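Ce site utilise des cookies pour mesurer son audience. Accepter – Refuser – Paramétrer

Pour le pli approximatif

Je plie le linge tous les soirs, vers 21 heures, sur le lit de la petite chambre. C'est une tâche d'une vingtaine de minutes, que je n'aime pas particulièrement et que je ne déteste pas non plus. J'en parle ici parce que le pliage est devenu un sujet. On trouve des livres, des ateliers payants, des planches en plastique à charnières, des boîtes compartimentées. Une enseigne de mon quartier, Gesta, a même ouvert en août un rayon entier consacré à ce qu'elle appelle le rangement textile. J'y suis allé, j'ai regardé, j'ai acheté une planche, et je voudrais dire pourquoi je pense que tout cela prend le problème par le mauvais bout.

La planche d'abord. Elle s'appelle Prundley, elle est grise, elle a quatre volets. On pose un tee-shirt à plat, on rabat la gauche, on rabat la droite, on relève le bas. Le résultat est un rectangle impeccable, toujours de la même taille. Les premiers soirs, j'étais content. Au bout d'une semaine, j'ai remarqué que je passais plus de temps à poser le vêtement bien droit qu'à le plier. La planche règle la fin du geste, alors que la difficulté est au début : prendre dans le tas une chose en boule, trouver où sont les coins, la mettre à plat. Aucun volet ne fait cela. Un tee-shirt déjà étalé est pour ainsi dire plié, il reste trois mouvements que n'importe qui sait faire à la main.

Il y a ensuite la question de la précision. Les méthodes à la mode demandent des plis nets et des piles verticales dans les tiroirs, chaque pièce visible d'un coup d'œil. J'ai essayé pendant deux mois avec une commode Vekitby à trois tiroirs. Le lundi de la première semaine ressemblait au catalogue. Ensuite on prend un pull, le voisin s'affale, on en remet un autre un peu plus épais, et le tiroir redevient un tiroir. Les photos de ces méthodes montrent des rangements complets, juste après le rangement. Or un tiroir passe sa vie à moitié vide, avec une partie de son contenu sur le dos des gens ou dans la machine.

On me répondra que le soin a une valeur en lui-même. Je suis d'accord pour certaines choses. Une nappe mal pliée garde ses marques jusqu'au repas suivant, et une chemise demande un minimum d'attention si l'on veut s'épargner un second repassage. Je repasse peu, je plie donc mes chemises correctement. Mais un torchon ? Une serviette de toilette qui sera dépliée le lendemain matin ? Un bas de pyjama ? J'ai compté un soir ce qu'il y avait dans le panier après une lessive de foyer ordinaire : 41 pièces, chaussettes comprises. Sur ce total, celles pour lesquelles la forme du pli avait une conséquence quelconque tenaient sur une main. Tout le reste pouvait être plié en deux, puis en deux, et posé.

C'est la règle que j'ai fini par adopter : en deux, puis encore en deux, sans lisser les bords. Si ça ne rentre pas, un pli de plus. Elle a l'avantage de s'enseigner en dix secondes. Quand une seule personne dans la maison connaît la bonne méthode, elle plie pour tout le monde et refait derrière les autres. J'ai été cette personne pendant l'épisode de la planche, et je n'étais pas agréable. Je défaisais des piles qui n'avaient rien de faux, simplement parce que les serviettes n'avaient pas leur ourlet du même côté.

Ce qui compte davantage, à mon avis, c'est l'endroit où l'on plie. On en parle peu, sans doute parce qu'il n'y a rien à vendre. Il faut une surface large, dégagée, assez haute pour le dos, et d'une couleur qui ne se confond pas avec le linge. La table de la cuisine convient mal : il faut l'essuyer avant, elle est souvent prise, et une goutte d'huile oubliée suffit à renvoyer une taie d'oreiller au lavage. Le canapé est trop bas et trop mou, le vêtement s'enfonce au milieu et les manches partent dans les coussins. Un lit couvert d'un drap uni fait très bien l'affaire, à condition de ne pas vouloir que ce drap soit lui-même parfaitement tendu. Un drap qui fait des vagues n'a jamais empêché de plier quoi que ce soit.

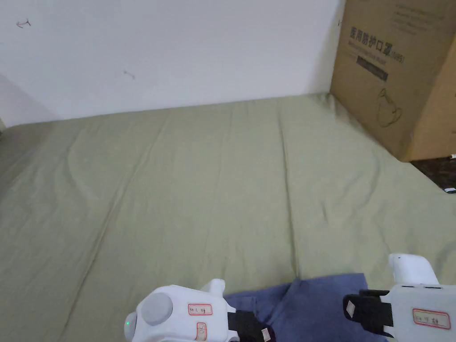
Le fond clair a un autre intérêt : on y voit le sombre. Un vêtement bleu marine sur une couverture noire, le soir, sous une ampoule de plafond, devient une forme sans bords. On cherche l'encolure du bout des doigts. Sur du vert pâle, du beige ou du gris, on la trouve tout de suite, et on voit au passage les peluches, la tache qui n'est pas partie, le bouton qui ne tient plus que par un fil. C'est au pliage que je fais cet examen, et j'y tiens plus qu'à l'alignement des piles. Un trou repéré tôt se reprend en cinq minutes.

Reste l'argument du contenant. On nous vend des boîtes en tissu, des séparateurs, des paniers Henare en trois tailles qui s'emboîtent. Ils sont jolis et je n'ai rien contre. Mais un carton solide, de ceux dans lesquels on reçoit des fournitures, fait le même travail pour les affaires hors saison. Il se ferme, il s'empile, on peut écrire dessus. S'il porte encore le nom de ce qu'il contenait à l'origine, on s'y habitue en une journée, et toute la famille finit par savoir que les écharpes sont dans le carton des masques ou dans celui des bouteilles. J'ai fait un jour l'addition de ce que m'auraient coûté les boîtes assorties pour l'armoire entière : presque 200 euros. J'ai gardé les cartons.

Je ne plaide pas pour le désordre. Le linge qui reste en tas sur une chaise m'agace autant qu'un autre, et il se froisse à un point qu'aucun pli ne rattrape. Je plaide pour que l'on plie vite, souvent, et sans y mettre plus d'exigence que l'objet n'en réclame. Une pile un peu penchée faite le soir même vaut mieux qu'une pile parfaite remise au week-end – et le week-end, chacun sait ce qu'il devient.

La planche Prundley est toujours là, derrière la porte. Elle sert de temps en temps pour les pulls à mettre en valise, où la taille égale des rectangles fait gagner un peu de place. Je la prêterais volontiers si quelqu'un voulait essayer avant d'acheter. Pour le reste, le panier de ce soir contient surtout des draps, et les draps-housses sont un autre sujet, sur lequel je n'ai pas encore d'opinion arrêtée. Je les roule.

Contact – Mentions légales – © Tous droits réservés – Retour en haut de page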